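# Kernance bench kit, after one trial period

May 7, 2020

We pack mixed produce boxes at the Wolora site. There are 53 people on the floor across all shifts, and until this spring the only powered equipment near them was the conveyor and the label printers. Pruma, which runs the building, asked for a written opinion on the Kernance bench kit before deciding on a second one. I supervise the packing line and have no stake in the vendor. Jaiswal supplied the kit and did the commissioning.

Kernance is sold as a bench and a software license. The bench is a framed work table sized for two arms. The software handles task setup, run logging and operator handover. Arms are bought separately, and this review doesn't cover them except where the bench or the software affects how they are used.

## Bench
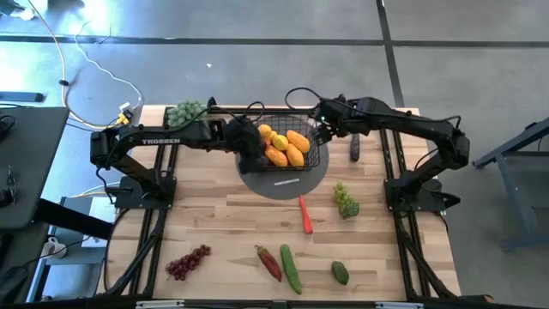
Assembly took two people one shift. The instructions are adequate, with one error in the order of the corner struts that cost us an hour of disassembly. The frame is black aluminum extrusion, and I have no complaint about its stiffness. The top is butcher block, with long parallel planks and a fair amount of dark grain, and I would have preferred a plain matte surface that wipes down faster. An arm base sits on each side of the frame and both arms reach inward, so anyone placing items by hand has to come in from one of the ends. Our people are used to working a table from all four sides. We re-marked the floor and moved the stock carts, and the habit took longer to change than the layout did.

Cable routing is the weak point of the kit. There are no channels in the frame and the clips supplied are too few. For a permanent station I would budget for proper floor covers, and Jaiswal should include them.

## Software

Setup of a new task is done from a form: item list, start positions, target container, stop conditions. An operator with no programming background can complete it. Two of ours now do this without help. The form doesn't save a partial entry, so an interruption means starting over.

The run log is the best part. Every attempt gets an outcome and an operator note, and the whole log exports to a plain spreadsheet. We set a target of 1000 logged attempts for the trial and closed it at 1122. All of them used artificial fruit and vegetables, so they tell us how the station runs and tell us little about bruising.
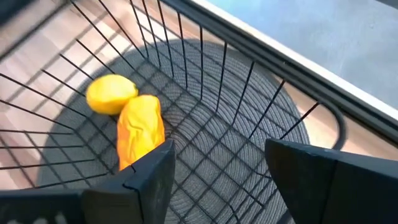 The outcome codes need work. "Incomplete" covers a dropped item, a missed grasp and an operator stop, which are three different problems with three different owners. We added our own codes in the note field and asked everyone to use them. Compliance was good on the day shift and patchy on nights, where the handover sheet was already long.

Session timeouts are set too short. An operator who steps away to clear the conveyor comes back to a login screen, and the attempt in progress is logged under "incomplete" as well.

## Effect on the work

No positions were cut for the trial, and this was put in writing before the bench was delivered. I recommend that any site do the same. The early questions from staff were all about hours, and they slowed down once there was a document to point at.

What changed was the mix of tasks. The bench operator lifts less and watches more. Some packers asked for extra bench shifts for that reason. Others tried it and asked to go back – they found the watching more tiring than the packing, and I had not planned for that. We now rotate every two hours.

Training is unpaid by the license and comes out of our own floor time. Pay grade is also unresolved. Operators who fill in task forms and judge outcomes are doing work that isn't in the packer job description, and I would want that settled before a second bench is ordered.

## Rating

3 out of 5.

- Frame: good
- Work surface: usable, slow to clean
- Cable management: poor
- Task form: good, needs partial save
- Run log: very good
- Outcome codes: poor
- Documentation: adequate, strut error reported to Jaiswal

I would keep the bench we have. I would hold the second order until the outcome codes are split and the session timeout can be set by the site. Jaiswal has both requests in writing and has given no date for either.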